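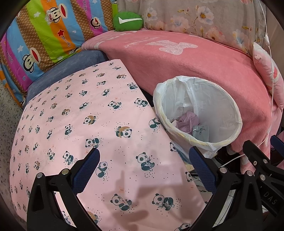
第4章　家庭から出る布はどこへ行くか

この章で学ぶこと
・繊維ごみの「量」と「質」の違い
・再使用、再生利用、焼却の順序
・分別の判断が家庭の中で起きるということ

4.1　はじめに

布の話。前章までは紙と容器包装だった。紙は分かりやすい。読み終わる、束ねる、出す。布はそうはいかない。いつ「終わった」のかがはっきりしない。穴があいても着る人は着る。新品同様でも捨てる人は捨てる。ここが本章の出発点。

子ども用の寝具や柄物の布を思い浮かべてほしい。パンダの柄、サルの柄、花柄。丈夫さより先に、好みのほうが変わる。小学校に上がったとたんに使われなくなる毛布など、どの家にもあるはず。繊維としてはまだ十分使える。しかし「うちでは終わった」布である。この二つの終わりを、本書では次のように呼び分ける。

物理的寿命　破れ、擦り切れ、毛羽立ちなどにより、布として役に立たなくなるまでの期間。
使用上の寿命　持ち主が使うのをやめるまでの期間。

多くの場合、後者のほうが短い。差の部分が再使用の余地になる。単純な話だが、調査票を作る段になると急に難しくなる。理由は4.3で。

4.2　フィヴァチ地区の調査

フィヴァチ（Fivach）は集合住宅の多い地区で、古布の拠点回収は月に2回。レシア・シドレンコはここの166世帯に協力を求め、1月の一か月間、家庭から出た布をすべて記録してもらった。記録用紙は一枚。品目、素材、状態、行き先。これだけ。

行き先の欄は次の5区分。
譲渡
拠点回収
ぞうきんなど家庭内での転用
可燃ごみ
保留

最後の「保留」は予備調査にはなかった。ワルアンガ（Huaranga）での予備調査のあと、ザハル・コヴァリチュクの提案で加えたもの。捨てるつもりで袋に入れ、押し入れに戻す。そういう布が予想外に多かったため。結果として、この区分がいちばん議論を呼ぶことになる。保留の布は排出量の統計に出てこない。出てこないのに、ある。収納の中に。

もう一つ、小物の問題。シャツや毛布については、回答者は一応考える。譲るか、回収に出すか。ところが小さな布、つまりハンカチ、切れ端、ひも、片方だけの靴下になると考えない。近くのくず入れに入る。紙くずや包装と一緒に。

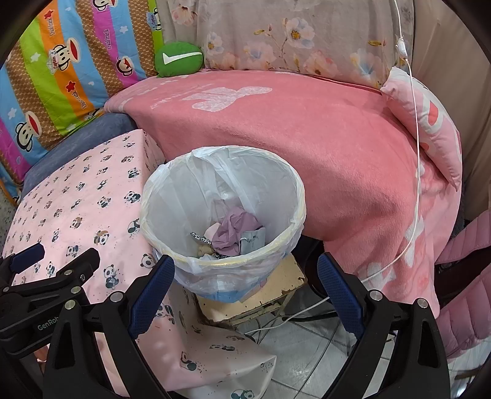
いったん混ざると、もう布としては扱われない。湿り気や汚れが移るし、袋ごと口を縛って可燃に出すのが普通だからである。分別の判断は集積所で行われると思われがちだが、実際には部屋の中、くず入れの前で、ほぼ終わっている。シドレンコはこれを「第一の分岐」と呼んだ。以下、本書でもこの語を使う。

4.3　何を測るか

重さか、枚数か。どちらも一長一短。重さで測れば毛布が勝つ。枚数で測れば小物が勝つ。同じ家庭の記録でも、どちらを採るかで印象がまるで違ってくる。自治体の統計は重さが基本なので、小物はほとんど見えない。一方、第一の分岐の回数を知りたいなら枚数が要る。フィヴァチ調査では両方取った。手間はかかったが正解だったと思う。

素材の欄にも注意。洗濯表示が切り取られている布は多い。その場合は「不明」と書かせる。推測で綿と書かせないこと。綿と混紡では再生の用途が違うから、ここで間違うと後の集計がが全部ずれる。ウエス（工業用ぞうきん）に向くのは吸水性のよい綿。反毛、つまり布をほぐして綿状に戻す工程については次節で扱う。

状態の欄は「そのまま使える」「直せば使える」「使えない」のどれか。主観が入る。入って構わない。知りたいのは回答者がどう判断したかであって、専門家の鑑定ではない。ただし集計表の注に必ずその旨を書くこと。これを忘れた報告書がけっこうある。

用語メモ
拠点回収　住民が決められた場所まで持ち込む方式。戸別回収と対になる語。
転用　本来と違う用途で使い続けること。シーツをカバーにする、など。
保留　手放す意思はあるが、まだ家の中にある状態。

考えてみよう
自宅のくず入れに入った布製品を一週間記録し、物理的寿命と使用上の寿命のどちらが先に来ていたかを書きなさい。迷ったものは迷ったと書くこと。家族がいる場合は、判断した人も記入する。プロラチ（Plolach）の学校で同じ課題を行ったときの記録用紙を章末に載せたので、書式はそれにに従えばよい。

次節では、拠点回収に出された布のその後を、選別の工程から順に追う。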